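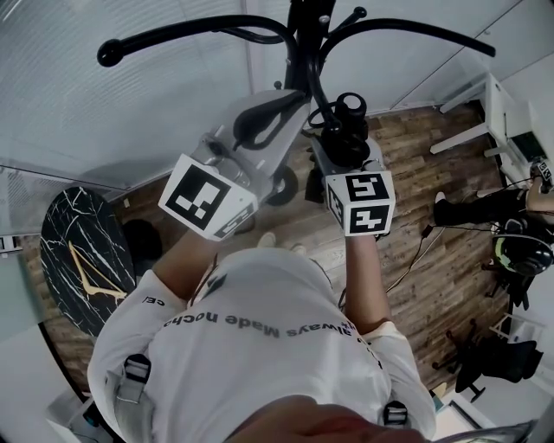 Figure 3. A person holding two hand-held grippers, seen from above.

4.2 Self-reported sleep and the problem of the second diary

The claim that short afternoon naps improve evening concentration rests, in most of the work we reviewed, on diaries that people filled in themselves. We used diaries too, and we do not think ours are much better. What follows should be read with that in mind.

Participants at the two sites, Kaldale and Evberg, kept a paper diary by the bed and a second one at work. The bedside diary asked for time of lights out, time of waking, and any waking in between. The work diary asked for naps, coffee, and a rating of alertness from one to ten. Together the two sets gave us 1,638 usable entries. An entry was dropped if the handwriting could not be read by both coders or if the waking time came before the sleeping time and no obvious slip of the pen could explain it.

The first difficulty is agreement between the diaries. Where both books covered the same night, they often told different stories. A person might write "slept fine" in the morning and then, at three in the afternoon, blame a bad night for feeling slow. Guérin treats such cases as noise and averages them out. We are not persuaded. If a bad afternoon leads people to remember a worse night, the error runs in one direction, and averaging leaves it in place. It also runs in the direction that favors the nap hypothesis, since people who feel slow are the ones who lie down.

The second difficulty is the nap itself. The diary form defined a nap as 20 minutes or more with eyes closed and an intention to sleep. Several participants at Evberg wrote down rests on a couch with the radio on. Others left out naps taken on the bus home. Salvador Rocha, who coded the Evberg books, kept a list of doubtful cases and sorted them under both a strict and a loose reading. Under the loose reading, nappers reported higher evening alertness. Under the strict reading the difference shrank to a size we would not defend.

The Kulville questionnaire is often cited as a way around this. It asks about a typical week and so avoids the daily bookkeeping. But a typical week is something a person has to make up on the spot, and our respondents said as much in the margins. One wrote that there had been no typical week since the shift schedule changed. We gave the questionnaire at the start and again at the end, and treat its scores only as a rough check on the diaries.

We also looked for a weekday effect, as earlier papers report a dip in the middle of the week. Wednesday entries were slightly lower at Kaldale and slightly higher at Evberg. We see no pattern there and do not offer an explanation for one.

None of this shows that naps fail to help. It shows that the alertness ratings cannot carry the weight usually placed on them. In the next section we set the ratings aside and turn to the reaction-time task, which has faults of its own, chiefly that participants got better at it with practice whether they had slept or not.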